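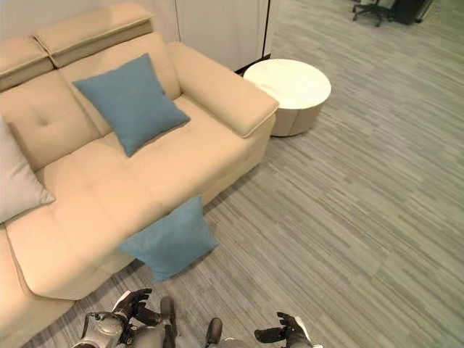 How often should the cushions on a leather sofa be moved? Once a week is plenty for most homes, with a quick wipe of the seat underneath while they are off.

Skesby opens its summer season of sofa care mornings

Jun 26, 2024 -- Skesby is delighted to invite sofa owners old and new to its summer care mornings, where we shall be looking after pale leather together, a seat at a time and with no hurry at all. There are 14 places at each morning, and a pot of tea is always on the go!
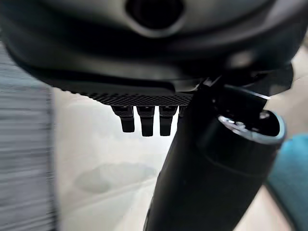 Close up at Skesby.

The programme begins with the throw pillows, which come off, get a good shake and go back against the backrest. After that we turn to the seams and the headrests (crumbs do love a headrest), using a soft dry brush and then a barely damp cloth.

"My mother kept one cream sofa going for more than 52 years, and she never used anything fancier than a cloth," says Crisanto Castillo, who leads the mornings. "People are so worried about light leather -- they really needn't be."

Mornings run until November. To book, ring the Skesby desk or call in.

Search Skesby news Enter keyword Go

Comments

Trudel: Is there parking nearby? My knees would thank you.

Gallagher: Booked for two, can't wait. Will you cover piped edges as well?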